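How to Set Up a Peg Board Layout Sheet for Sorting and Placement Practice

Posted by Siiri Juška
Updated June 6, 2026

A layout sheet is a flat board that holds your peg plates in fixed spots and shows where the loose parts go before each round. If you have ever run a peg exercise with the plates sliding around on a bare table, you already know why it helps. The plates drift, the pegs roll off, and two rounds in a row are never quite the same.

I made my first one in March and have changed it a few times. The steps below are for the current version. It takes an afternoon, most of it spent measuring.

What you need

A rigid white board large enough for all your plates with room to spare
White peg plates, all from the same set
Cylindrical pegs in one solid color that stands out against white
A fine permanent marker or a printer that handles large sheets
A steel ruler and a square
Thin double-sided tape
A dark, matte surface to work on
A small tray or cup for spare pegs

I use Belance plates and pegs. The Ralluvitz ones work too, but their holes are a little tighter, so don't mix pegs from one with plates from the other. A peg that fits one plate and jams in the next will make you think your layout is wrong.

Step 1: Check the pegs and plates

Do this before you draw anything. Take every peg and push it into a few different holes. It should go in with light finger pressure and come out without twisting. Put aside any peg that wobbles or sticks.

Look at the ends as well. Molded pegs sometimes have a small ridge left over on one end. You can take it off with fine sandpaper, two or three light strokes. Stop there. If you sand the sides, the peg will lean.

Then lay each plate on a flat surface and press the corners. A plate that rocks has a warp in it. Mild warping goes away once the plate is taped down. A plate that rocks a lot should be replaced.

Step 2: Plan the spacing

Set the plates on the board without tape and move them around until the arrangement makes sense for what you want to practice. Leave enough space between plates for a hand to come down and close around a peg without bumping the next plate. People tend to set them too close. Try it with your own hand, using the grip you expect to use, and then add a little more.

My gap is 41 mm on every side. I started with less and kept knocking pegs over with the side of my hand.

Decide where the loose pegs will start. You can keep them all in one area, which is simple, or spread them out over the sheet, which makes for more reaching. Whatever you choose, each starting spot needs its own outline so you can put things back the same way.

Step 3: Draw or print the outlines

If you are drawing by hand, use the square to mark the corners of each plate first. Then take the plate away and join the corners with the ruler. Drawing around the plate itself gives a line that is slightly too big, and the plate will shift inside it.

For the pegs, draw an outline a little larger than the peg so you can see the line when the peg is in place. A circle works for pegs that stand on end. For pegs lying down, use a long rectangle and set it square to the edge of the board.

If you are printing, make a test print on plain paper first and check it against the ruler. Print at 100 percent. Many print dialogs are set to "fit to page" and will shrink the sheet just enough to throw off every outline. Engelhardt sells blank printable sheets with a matte finish, and those are what I use now. Glossy sheets catch the light and the outlines are hard to see from some angles.

Keep the lines thin and in one color. I tried a different color for each plate once and found it distracting.

Step 4: Fix the plates

Put a short strip of double-sided tape under two opposite corners of each plate. Line up one edge with the outline, lower the plate slowly, and press. Two corners are enough for normal use and you can still lift the plate later with a flat blade. If you tape all four corners, plan on that plate staying where it is.

Check the holes before you press down hard. On some plates the hole pattern is not centered, so turning the plate around changes where the holes fall. All the plates should face the same way unless you have a reason to turn one.

Let the tape sit for an hour.

Step 5: Set up the table

Use a dark table or cover a light one with a dark cloth pulled tight. The white board will stand out clearly, and so will its edges, which makes it easier to tell when the board has been pushed out of line. A plain dark curtain or panel behind the table helps as well, especially in a room with shelves or windows at the back. 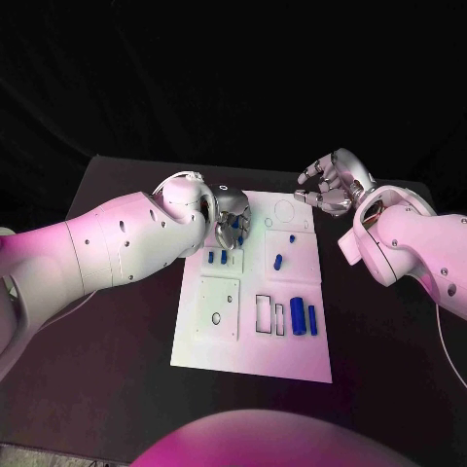
White sheet on a dark table with four plates, outlines and blue pegs, black curtain behind.

Put the board down with the long working area in front of you and leave table on all sides. Mark the corners of the board on the table with small pieces of tape. When the board gets nudged, you can slide it back to the marks without measuring again.

Watch the lighting. One strong lamp from the side throws long shadows off the plates, and the shadows can hide the holes. Two softer lamps, one on each side, are better. Colored light is harder to work under because it tints white surfaces, so switch to plain white bulbs if you are having trouble finding the outlines.

Step 6: Run a first round

Place all the loose pegs in their outlines. Pick one up, move it over the hole you want, lower it until it touches, and then press. Go slowly the first time through. The point of this round is to find problems with the sheet.

Things to look for:

A peg that is hard to reach without brushing a plate
An outline you can't see once your hand is over the sheet
A hole that is tight or has a burr in it
A plate that moves when you press a peg home
Pegs that roll out of their outlines when the table is bumped

Fix what you find before you run more. Rolling is the most common one. A tiny dot of removable putty under the peg will hold it, or you can start the pegs standing on end.

Step 7: Decide on an order

You can fill the plates in any order, but pick one and write it down. I work from the far plates toward the near ones so that I am not reaching over pegs I have already placed. If you are practicing with both hands, divide the sheet down the middle and keep each hand on its own side at first. Crossing over comes later — it is a lot easier to knock things down when your arms are in each other's way.

To make it harder, ask for a certain pattern of filled and empty holes. Draw the pattern on a card and stand it where you can see it without leaning. I keep a stack of these in a Flomo card box next to the table.

Resetting between rounds

Pull the pegs straight up. If you rock them side to side, the holes wear and get loose over time. Return each one to its outline, slide the board back to the corner marks, and look at the whole sheet once before you start again.

A full reset takes me up to 5 minutes.

Care and storage

Wipe the board with a barely damp cloth. Alcohol will take off permanent marker, so keep it away from hand-drawn outlines. Printed sheets can handle a little more, but test a corner first.

Store the board flat. Leaning it against a wall will bow it after a few weeks, and then the plates start to lift at the corners. Mine goes under the table on two strips of scrap wood, with the pegs in a lidded cup and the pattern cards on top.

Keep a few extra pegs from the same batch. The color can change slightly from one batch to another. My current bag is marked 771 on the label, and I wrote that number on the back of the board so I know what to ask for when I need more.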